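4.2 Packing the bag

After the folding step, which was treated in the previous section, the cloth has to be put away. In most of the homes we studied this means a shelf or a drawer, but in a good part of them it means a bag. We had not planned to study bags. In the first version of our coding sheet there was only one line for them, and the word "container" was used for everything that can be closed or carried. After the pilot in March we changed this, because the notes of the coders showed that a bag asks for quite different work than a shelf does.

A shelf keeps its shape. The person can place a folded piece on it with two hands, step back, and the piece stays as it was folded. A soft bag does not keep its shape until there is something inside. The sides fall inward, the opening closes by itself, and the first piece must often be pushed in while one hand holds the bag open. For this reason the first piece has a special position in our analysis. We call it the base piece. It is usually a large one, such as a sheet, a table cover or a thick towel, and the later pieces are placed against it.

We divided the packing into two kinds, following the terms of Dekstead. In "laid" packing the piece is folded first to the size of the bag and then lowered through the opening. In "fed" packing the piece goes in from one end, and the rest of it follows, little by little, and is folded only by the walls of the bag. Our own sessions contain both kinds, and also many mixed cases, where a person begins by laying and changes to feeding when the folded piece is too wide. Figure 3 shows a large sheet of blue fabric held above a black bag. It has a long straight edge, and a folded tab in a darker blue hangs at the place where it is held.
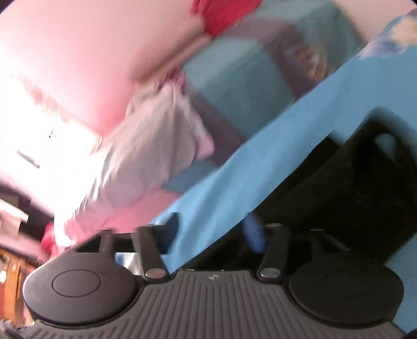
Figure 3. Large piece of bright blue fabric, stretched diagonally, with a black bag beneath and behind it. The rounded opening of a handle loop is near the upper right of the bag.

The mixed cases gave the coders the most difficulty. At first we asked them to decide by the way the piece was held at the moment when it passed the opening. This rule worked well for towels and pillow cases, but badly for large sheets, which can be folded at one end and open at the other. We then changed the rule, so that the decision is made by the first part of the cloth that goes below the opening. If this part is folded on purpose, the episode is counted as laid, also when the remaining part is fed in afterwards. The agreement between the two coders was 79 percent with the old rule. With the new rule we repeated the coding of all the sheets, and the disagreements that remained were solved by discussion.

In total we collected 100 packing episodes with fabric. Of these, 40 were fed, and the others were laid or were counted as laid after the new rule. It is not surprising that small pieces were mostly laid. What interested us more is the behavior with large pieces of thin cloth. People who folded very carefully for the shelf, with edge on edge, often gave up this care when the same piece had to go into a bag. When we asked them about it after the session, several answered that "it will be opened again anyway" or that "in a bag it moves". One person told us that she folds for the eye and packs for the arm. We understand this in the sense that the shelf is seen every day, while the bag is only carried.

The straight edge of a sheet has its own role in this work. Wu treats the edge as the place where folding begins, and this agrees with what we saw at the table. During packing the edge was used in another way as well. Some participants let the edge hang free on the side that was nearest to them, and they used it at the end as a kind of cover - the last part was drawn over the other pieces and pushed down along the wall of the bag. We saw this in small households and in large ones. It seems to have no connection with the length of time the person had done such work, although our material is too small to say this with certainty.

Handles were a more frequent source of trouble than we had expected. In a bag with two loops, at least one of them tends to fall inward when the bag is not held up. The cloth is then laid over the loop or passes through it, and the loop must be pulled out again from under the cloth. We coded this as "handle caught". It was noted in both kinds of packing. Some people avoided it by hanging the loops over the back of a chair before they started, and in one home the loops were always tied together on the outer side with a piece of string. The bags sold by Bameck for laundry service have a stiff ring in the opening, and with these the problem was not noted at all. However, only 2 of the homes owned such a bag, so we do not draw a conclusion from it.

A further remark concerns color. Black or dark bags were common among our participants, who explained that these show less dirt. The inside of a dark bag is hard to see, and small things such as socks or cleaning cloths were left at the bottom when the bag was emptied. With a bright sheet as the base piece, small dark things were found more easily, but two participants said that they would never put a good sheet at the bottom for this purpose. The Gakance guide for home linen gives the opposite advice, that is, to place the largest and lightest-colored piece first. None of our participants knew this guide, and those who packed in this order had come to it by themselves or had learned it from a parent.

Finally, we should mention how the end of an episode was decided. In the pilot we took the closing of the bag as the end, but many bags in the study cannot be closed, and others were left open until the next day. In the main study the episode ends when the person has let go of the last piece and does not touch the cloth again before leaving the room or starting another task. Small corrections, for example pressing down the cloth with a flat hand, are still part of the episode. The time needed for these corrections is reported in the next section together with the time for unpacking.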